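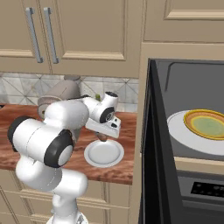

4. The Student Task Suite

Each team in the Brekelach course had one semester, starting from an empty task file and ending with a policy that could be scored. We gave them the same simulated kitchen, the same single arm, and a budget of 200 human demonstrations per task, recorded by the students themselves through a handheld controller. What they did with that budget was up to them, and we were delighted by how differently they spent it!

Most teams chose tasks built on moving food between plates, the counter, and the microwave. These sound easy and are hard in interesting ways. The gripper has to let go at the right height, the arm has to stay clear of the open door, and a policy that is slightly off at the start of a reach tends to be badly off by the end. One team, Prudunau, threw out its first 45 demonstrations after finding that two operators were approaching the plate from different sides, and its second set was far more consistent.

To stretch the recorded data, teams used Sallmont, our replay tool, which shifts the starting positions of objects and re-runs each demonstration against the new layout. Replays that fail the task check are dropped. Across all teams this gave 3,347 usable episodes, and almost every group asked for more. Figure 2 shows the kitchen used for the microwave tasks. 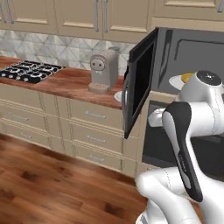
Figure 2. The simulated kitchen, with the arm at the open microwave.

Chae-won Woo argued in the mid-semester review that replay was making the teams lazy, and that ten careful new demonstrations would teach a policy more than another batch of shifted copies. We took this seriously and let two teams test it. Both stopped using replay for a month and recorded only the starts their policies were failing on. The gains were real on placing tasks and hard to see on tasks involving the door, where contact with the hinge side remained the main cause of failure.

For final scoring, every policy ran 2,000 trials from starting layouts the students had never seen. Teams could watch the runs live, and plenty of them did, well past the end of class.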